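Thank you for Aunty, and a few things I'd pass on

A lot of you have stopped me outside the shop since the funeral and I haven't been able to say much more than thanks, so I'm using my corner of the newsletter this time to do it properly. The gardening notes will have to wait until next month (prune your autumn raspberries, that's really all I had).

My aunt died in January at Prellach House, in her own chair, after her lunch. She was 87 and had lived in Grerilow for 60 of those years, and if you ever bought a raffle ticket, sang in the chapel choir or parked across her drive you will have met her. The funeral was on Saturday, February 9, 2019 at Wornby chapel, and I know the weather was dreadful and the top road was bad, so I was very touched when I turned round and saw people standing along the back wall.

I'd never arranged a funeral before. My cousins are both abroad and I was the one with the house keys, so it fell to me, and I went into it knowing nothing whatever. I rang Hauser's in Wornby because they did my grandfather's years ago and theirs was the only number I could find in her kitchen drawer. They were very kind. They came out to the house and drank a great deal of tea, and they didn't once push the dearer coffin at me, though I could see from the brochure that there were plenty of dearer coffins to be had.

The notice in the paper was what really floored me. You'd think it would be the easy bit! I sat at her table with a pad and wrote three pages, all about the choir and the allotment and the time she drove to Scotland with the handbrake on, and then I found out they charge by the line. So it came down to her name, her age, where she lived, who she leaves, and the time of the service. I put 'much loved' in and took it out and put it in again. I'd left out her maiden name altogether, and two old school friends of hers saw the notice and didn't realise it was her until somebody rang them. They did get there in the end, but only just. If you ever have to write one, put the maiden name in, and any nickname as well. Half of Wornby only knew her as Dot and that wasn't even close to her real name.

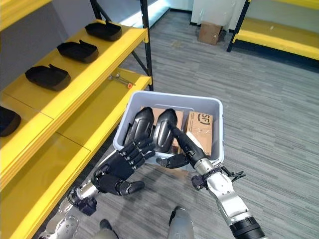 A light grey plastic bin, with yellow metal shelving to the left.

Then there was the music. She had told me for years that she wanted 'the sheep one', and I had always nodded and never asked. There are a lot of hymns with sheep in. I hummed some of them down the phone to the organist, who was very patient with me, and we settled on the Crimond tune, and then the night before the service I found a sheet of paper inside her recipe book with all her hymns written out in order. It was Crimond, thank goodness, but she had two others down that we hadn't picked and a note saying 'NOT the slow one'. The orders of service were already printed. We sang the slow one. Sorry, Aunty.

So please, write it down, and then tell someone where you've put it. I've done mine now and it's in the bureau, top left, in an envelope with FUNERAL on it in capitals. My husband says it gives him the creeps every time he looks for a stamp.

A few other bits and pieces that I'd have liked to know in January:

Ask for more copies of the death certificate than you think you'll want. I bought 3 and had to go back for more, and the bank, the pension people and the insurance all wanted to see an actual one and keep it for ages.

Cancel the milk. I forgot for over a week and there was a whole row of it on the step.

If people offer to bring food to the house, say yes, and write their name on the bottom of the dish with a bit of tape. I've still got a blue casserole and a pie plate with a chip in it. They are in my porch and the porch isn't locked, so do help yourselves if one of them is yours.

Get somebody other than family to hold a copy of anything you mean to read out. I got as far as the second paragraph and couldn't go on, and the minister just picked it up and carried on from where I'd stopped. I hadn't planned that but I was glad he had the spare sheet. 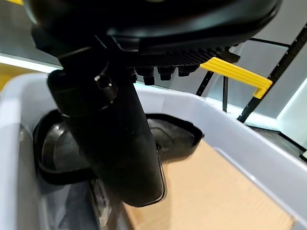 Light grey storage bin, seen from above.

The retiring collection was for the air ambulance and the final figure isn't in yet, as there are a few envelopes still to come. I'll pin it up in the shop window when I know. Hauser's are happy to go on taking cheques at their office until the end of the month, but please write her name on the back so they know which funeral it's for.

We'll be scattering her ashes in July, when my cousins can get over. It'll be just family up at the Prellach end of the river, and then afterwards we'll have the kettle on in the chapel schoolroom for anyone who'd like to come and have a natter about her. There'll be cake – her lemon one, if I can read the handwriting, because the oven temperature has a great splodge of something over it. If anyone has the recipe from her in a cleaner state, could you drop it in?

I've also got her choir music to find a home for. It's mostly alto parts, some of it very old and held together with brown tape. Ring me in the evenings, after the news.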